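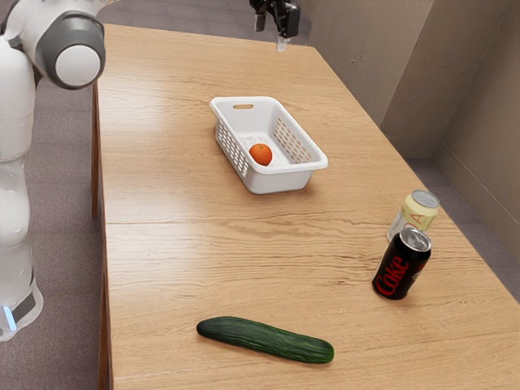 Mahmoudi Return With Second Album "Furnadwood" This September

FOR IMMEDIATE RELEASE
Friday, May 20, 2022

Hi everybody, it's the singer from Mahmoudi writing, and I get to do the announcement myself this time because I lost a bet about the drummer's van. We have a new album! It's called "Furnadwood," it comes out in September on Ondeden Records, and I've been dying to talk about it since we wrapped up the mixes.

If you caught our first record, you know we like slow songs and loud organs. There's plenty of both on this one, plus a horn section on five tracks (I cried a little when I heard them warm up, and I'm not a crier). We cut most of it live in an old grain office outside Fonmont, everybody in one room, with the amps shoved into closets and the lap steel out in the hallway. You can hear the floor creak on "Salt Wagon" and we left it in.

We showed up with about 24 songs and fought over them for days. Ten made it. My favorite is "Leave the Porch On," a soul ballad I'd been carrying around half-finished since before the band even had a name - the bridge finally came to me in a gas station parking lot, and I sang it into my phone with a burrito in the other hand.

The first single, "County Line Radio," is out today wherever you stream music. Ondeden is also pressing 700 copies on vinyl, with a fold-out lyric sheet and a bonus tune that won't be on the digital version. Preorders are open now at the label's online store.

We'll play the whole album front to back at a release show in Fonmont, in a lovely little room that holds 146 people, so please don't wait too long on tickets. More dates are coming - we're still working out who can get time off.

Press copies, interviews and band photos are available from the Ondeden Records press office.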